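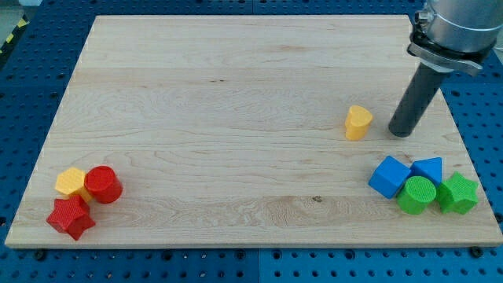 Kulasley Joinery, Workshop Systems

Support / Closed tickets / Label printing

Reading time: 4 minutes

Cut list labels printing blank or one job behind

Opened by: Emília Murín
Handled by: Wai-kit Man
Status: closed, one item carried over

Reported problem

Labels from the Rasel printer beside the panel saw are coming out blank, or with the details of the job before. Emília first noticed it in March when a set of shelf ends for the Ogundipe kitchen went to edging with labels from a different order. The parts were the right size but had the wrong colour code on them. She has been writing part numbers in pencil in the meantime.

Cut lists are exported from Cavoden on the office computer, saved to the shared folder, and picked up by the label program on the saw computer. Nothing on the saw itself is affected.

Log

8:10 am. Printed a test page from the printer's own menu. Text sharp, barcode scans. Printer and ribbon are fine.

8:25 am. Printed a test page from the saw computer. Also fine. Cable and driver ruled out for now.

8:40 am. Emília exported a short cut list with 4 parts. First label blank, the other three correct. Exported it again without changing anything and all of them printed properly.

9:05 am. Tried a full list of 48 parts. The printer ran the whole of the previous job, stopped, then printed nothing. The new file was in the shared folder and opened normally in the spreadsheet program. The label program was still showing the old file name at the bottom of its window.

9:30 am. Restarted the label program. It picked up the new file and printed it. Restarting the computer makes no further difference, so there is no need to do that each time.

9:50 am. Asked whether anything had changed. Emília said the shared folder was moved to the new office drive in February. The saw computer was pointed at it through a shortcut and the label program was never set up again. The shortcut works when you click on it, but the program was written for the old drive letter and keeps its own copy of the last file it managed to read.

10:15 am. Mapped the new drive with the old letter on the saw computer. Cleared the local copy. Exported the short list, labels correct. Exported it twice more with a different job number each time, labels correct.

10:40 am. Full list again. Stopped partway with a blank label, then carried on. This looks like a separate fault from the old job coming back.

11:20 am. Found the cause of the blanks. The label program checks the folder every 2 seconds and opens a file as soon as it sees one. Cavoden takes up to 6 seconds to finish writing a long list over the network. If the program opens the file early it gets rows with nothing in them and prints those as they are.

11:35 am. Changed the Cavoden export so it writes to a temporary name and renames the file when it is finished. The label program ignores the temporary name. Ran the full list through and checked every label against the screen. No blanks.

1:15 pm. Emília ran the remaining Ogundipe parts from the office as she normally would. All good.

Comment from Emília Murín

Working fine all afternoon. Could the job number be printed larger? It is the same size as the material code and they both start with K, so people read the wrong one at the edger. Also, the old labels leave glue on the solid timber parts. They come off the melamine cleanly but on anything unfinished you have to scrape.

Reply from Wai-kit Man

I have made the job number larger and moved it to the top left corner. The material code is now below the barcode. Reprint anything you have already labelled for this week if it has not been cut yet.

The glue is the label stock and not a setting. I have asked for a sample roll of the removable type. Until it arrives, put labels for solid timber on the job sheet and pencil the part number on the underside as you have been doing.

If the old job ever prints again, look at the file name at the bottom of the label program window before anything else. If it does not match your export, close the program, check that the drive shows as connected, and open the program again. Please don't delete files from the shared folder while it is open.

Carried over: removable label stock, waiting on sample.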